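Clivar two-finger gripper set: review after a term of club use

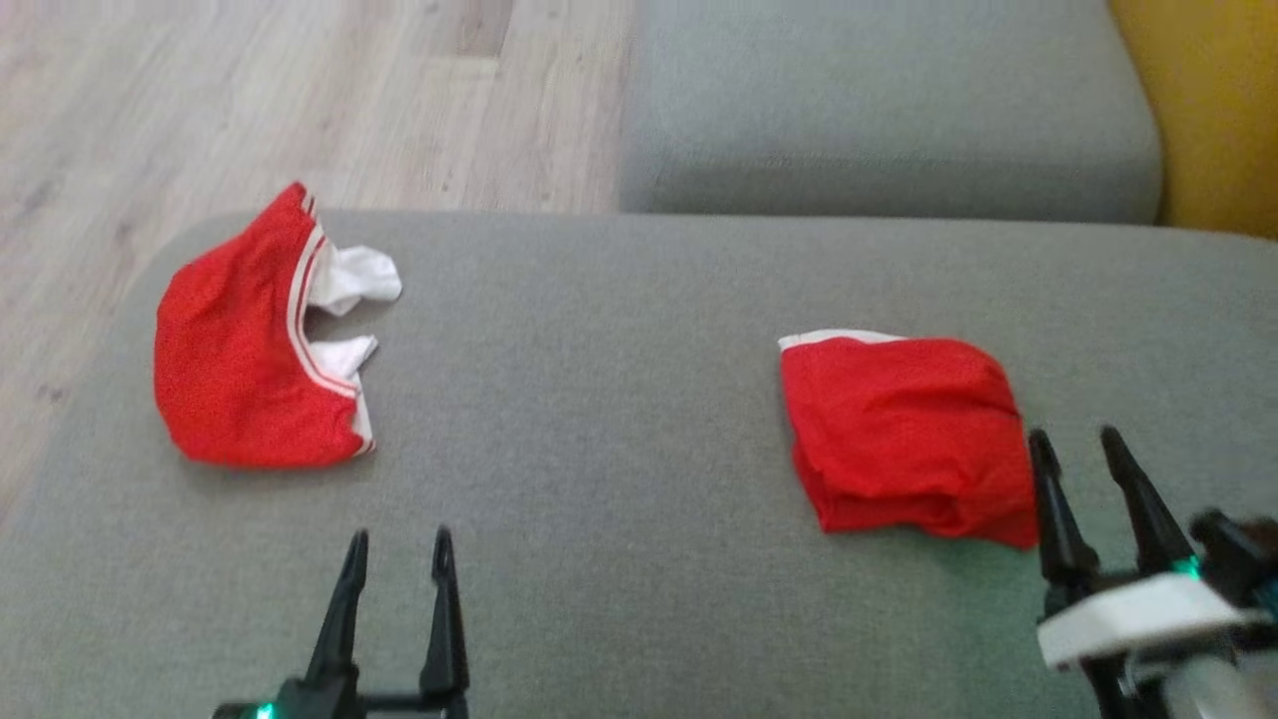 How long does a set take to fit?
Allow 27 minutes for a pair of arms if the mounting plates are already on. Most of that goes on routing the cables and setting the zero position.

Our club bought two Clivar sets for the November round of the Fisis student contest, in which a two-arm robot has to fold clothing on a soft surface. The price was 200 a set, against 273 for the Bandlow equivalent that we used last year.

The fingers are black and tapered, with a small notch near the tip. The shape suits cloth. A narrow point slides under a hem more easily than the flat Bandlow pads, and the notch stops a thin layer from creeping out during a lift. On upholstery the gain is smaller. If the approach height is set too low, the tips press into the cushion and take up the cover together with the garment. We settled on a clearance of 2 mm.

Shorts remain the hardest item. The lining works its way out at the waist, and the planner then treats it as a separate edge. That fault lies in our software. Red cloth on a grey seat gives good contrast, so we train on that first and move to darker items later.

Repeatability was good throughout the term. Opening width drifted slightly on one unit after a long session and had to be zeroed again. Seung-woo Han rewrote the homing routine so that it runs at every start, and the drift has not come back.

The manual is poor. The wiring table has two pins swapped, and the section on force limits refers to a menu missing from the current version. Support replied in three days with a corrected page.

Spare fingers are sold only in pairs. The Fan adapter plate fits, but its screws are too long and need washers.

Recommended for cloth work at club level. For rigid parts we would keep the Bandlow pads.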